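Gimska Publishes Gripper Fingertip Inspection Practice for Tabletop Robot Cells

FENDSTEAD - Gimska, which writes working practices for light automation, has released a new document on the inspection and replacement of compliant gripper fingers in tabletop robot cells. The document, titled Jultness Practice for Fingertip Condition, applies to two-finger grippers used for sorting, placing and light assembly. It takes effect in March for all cells operated under Gimska practices.

The practice sets out what an operator must check before a shift, what must be recorded, and when a finger must be taken out of service. It replaces the guidance notes that member shops have used until now. Those notes left the wording of inspection records to each shop, and records from different sites could not be compared.

Under the new practice, a cell may not start a shift until the fingers have been inspected in the open position and again with the tips brought together without a part. The operator records the condition of each finger separately, left and right, as seen from the wrist. Entries such as "OK" or "fine" are no longer accepted. The record must name the finger, the area of the finger and the condition found.
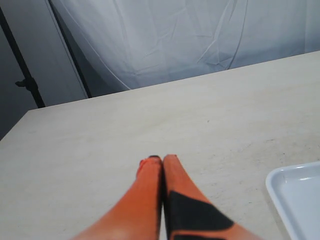
Color and surface finish are treated in section 5 of the practice. A finger may be made in one color or in several, but every dark area on a light finger must be entered on the baseline sheet when the finger is fitted, with its location and outline. An orange pair, for instance, may have a large black wedge on the lower part of the right finger and only a thin dark edge at the tip of the left. Both are to be entered. An inspector who finds a dark area that is missing from the baseline sheet must treat it as a possible defect until it has been examined by touch with the cell locked out.

Section 6 covers the work surface. The area within reach of the gripper must be cleared of loose items before the closing check, and trays must be set down so that no part of the rim lies under the path of the fingers. Specks and smudges on the surface are permitted if they cannot be felt with a fingertip. Raised marks are to be removed or the surface replaced. Backdrops, where used, must hang clear of the arm through its full travel, and the stands that hold them must be outside that travel or fixed in place.

Wrist camera views may be used as part of the inspection record but do not replace a check by a person. The practice notes that parts of the finger nearest the lens may be out of focus, and requires the base of each finger to be checked directly. Stored views must be kept with the written record for the same shift.

Replacement is by pair. When one finger is rejected, the other is removed with it, and both are tagged with the cell number and the reason for removal. A new pair must complete 100 empty open-and-close cycles before it handles a part. Tip alignment is measured at the end of those cycles. If the pair has to be adjusted more than 2 times during fitting, it is returned to stores and a different pair is fitted.

The practice was tried at the Malinowski assembly shop in Fendstead before release. Comments from the shop led to two changes in the final text. The closing check was moved ahead of the reach check, and the baseline sheet was cut to a single page. A proposal to allow inspection by exception, in which only defects would be written down, was considered and not adopted.

Shops that hold records under the earlier guidance notes do not need to rewrite them. A baseline sheet must be prepared for each pair of fingers now in service - including spares that have been fitted at any time - before the practice takes effect. Spares that have never been fitted are exempt until first use.

Copies of the Jultness Practice for Fingertip Condition, together with the blank baseline sheet and shift record, are available from the Gimska office in Fendstead. Requests for interpretation should be made in writing and should cite the section number.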